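The cable fault, at last

May 12, 2021

I promised to write when we understand why the picking cell was stopping. It took longer than I wanted, and part of the blame is mine.

For those who did not read the November post: at Orel we test how a robot takes mixed small things out of a bin, one by one. The arm is a KUKA, the gripper came from Drondico, and the program which chooses the next thing is our own, called Zimelness. A long test is 3000 picks. We never came to the end of one. The best run stopped at pick 1462, the worst at 19, and always with the same message: gripper signal lost.

My first idea was the software, so I spent many evenings reading logs. I changed the waiting time after each grasp from 100 milliseconds to double. It helped for one day, or I believed that it helped.

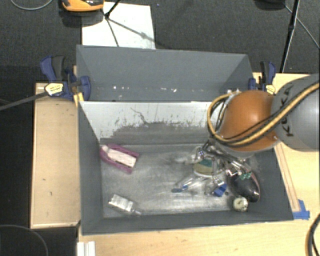
Then I did what I should have done in the beginning, and I wrote beside every stop where the arm was standing. Almost all the stops were in one corner of the bin, with the wrist turned far round. In this position the cable to the gripper is pulled tight over the joint. One wire inside was broken, but the ends still touched each other when the arm was straight. Of course I had always measured it with the arm straight.

What worries me more is the second thing. When the signal was lost, the gripper opened. With a plastic part this is only annoying. With something heavy, and a person's hand near the bin, it is not a small matter. We have changed the setting, so that now it stays closed and the arm stops.

The new cable is from Kocsis and is a little longer. I have also limited the turn of the wrist, and the program must find another way to the corner. It is slower there.

The long test starts again tomorrow. I still have not decided how often the cable should be checked.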